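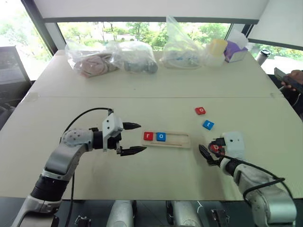 August
Minutes by the admin desk, Noddale

Respite and Day Programs – Staff Meeting, Noddale office, 2 pm start

Present: team leaders from Noddale and Barkerport, respite coordinator, rostering, one rep from the casual pool, admin (minutes). Barkerport dialled in, line dropped twice.
Apologies: program manager (at budget meeting), weekend team leader.

Previous minutes
Accepted. One correction – overnight allowance changes start with the new pay cycle, not back-dated. Payroll has told people already but it keeps coming up.

Overnight respite bookings
Waitlist for Barkerport house still long. Families booking six months out then cancelling in the last week, beds going empty. Coordinator wants a call to every family 11 days before the stay – confirm dates, meds, transport, anything changed since last time. Text message alone isn't working, people don't see it or think it's spam.
Team leaders ok with the calls if rostering gets the confirmed list same day. Rostering wants it by noon. Left at close of business for now.
Short-notice list discussed. Some families would take a night at a day's warning and we never ring them. Coordinator to ask at next review who wants to be on it. Needs to be clear that saying no doesn't push anyone down the main list.
Long chat about cancellation fees. No fee where the person is sick or in hospital, everyone agreed. Otherwise stays as per service agreement. Barkerport wants it written in plainer words, current paragraph is hard going and two families have read it oposite ways.

Handover sheets
Still coming home from respite half filled. Sleep and meals usually there, mood and bowel chart often blank. A parent complained, fair enough. Noddale has been using the shorter sheet and it gets filled in. Barkerport prefers the long one as it has room for seizure notes.
Agreed: short sheet for everyone, seizure record stays a separate form and goes in the same folder. Old sheets to be binned so they don't get photocopied again.
Casual rep asked who signs when shift change lands in the middle of pick-up. Outgoing worker signs. If they've left, incoming signs and writes "not present for stay" on it.

Transport
Andov contract for the accessible van runs out before Christmas. They've offered the same rate with a minimum monthly charge. Last month invoice was $171 over quote – extra waiting time at Noddale pick-ups. Team leader says driver was early, not us late. Admin to get the trip log before we pay the extra.
Krawczyk also does wheelchair vans, quote requested, nothing back yet. Need to ask if their drivers do the tie-downs or expect our staff to. Our people are trained for it but not all the casuals.
Morning run discussed – Barkerport arrivals all land at once and the front door gets blocked with chairs. Try staggering from next month. Families to get a letter first, no changes sprung on anybody.

Rostering
Over 6 shifts a fortnight going to agency at Barkerport, mostly sleepovers. Expensive, and clients getting people they don't know. Casual rep says the casuals would pick up more if shifts went out earlier, they usually turn up in the app at dinner time for the next night.
Rostering to trial releasing two weeks ahead. No promises over the holidays.
Buddy shifts for new starters – must be with the actual clients they will be working with. Has slipped. Team leaders to check before signing off induction.

Family evening
Barkerport hall available from 6 pm. Tea and sandwiches. Short talk on planning for respite then open questions. Ask families beforehand re interpreters and someone to mind the kids, last year asked too late. Flyer draft too wordy – cut it to one side.

Other business
– Noddale washing machine leaking again, repair booked.
– Fridge temps not being written up on weekends. Please do it.
– Staff asking re parking permits, admin chasing council.

Actions
Coordinator – script for confirmation calls, short-notice list
Admin – Andov trip log, chase Krawczyk, permits
Barkerport team leader – redraft cancellation wording, book hall
Rostering – early release trial, report back next meeting
Both team leaders – swap handover sheets, check buddy shifts

Closed 3.40. Next meeting at Barkerport, time to be confrmed by email.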